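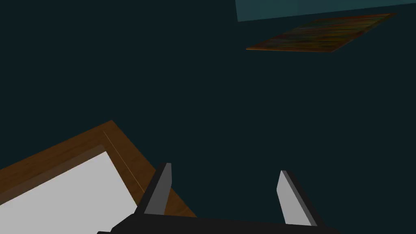

ok I have spent my whole evening reading about what women's handball players in the second division earn and now you all have to hear about it

so my team is Skundholm, if you're new. small club, old gym, great popcorn. our left back signed a new deal in March and the club put the number in its yearly report, which I did not know clubs did!

1,610 a month before tax. that's for a player with 44 caps for her country (I looked it up twice because I figured it was a typo)

she also gets a car from Hasteo, the tire place out by the highway. it has a giant Hasteo logo on the hood. I've parked next to it at the grocery store and felt like I met a celebrity

Print this page
E-mail this to a friend

somebody asked if she has another job – yep, mornings at a physical therapy office. then practice at 5, then home. on away weekends the bus leaves before it's even light out

meanwhile those "net worth" sites have her at two million dollars. TWO MILLION. where are they getting this?? one of them also says she's left-footed, in handball, so make of that what you will

Nuttall pays a bit better from what I hear, but their arena is huge and half of it is empty most nights. we had 607 people in for the last home game and I couldn't hear my own sister yelling in my ear

the shirt sponsor is Joleo this year (they make the fizzy drink with the pear on it). no idea what they pay. the report just says "partners" and lumps it all together, very annoying if you're me

season tickets are 228 and I grumbled about that last summer. I'm done grumbling. I might buy the scarf too

anyway she had nine goals against Nuttall and two of them were from so far out that the keeper barely moved. go find the clip, it's on the club page, second one down

ok a few of you want the link to the report, give me a minute, it's a 60 page PDF and my phone hates it

Print this page
E-mail this to a friend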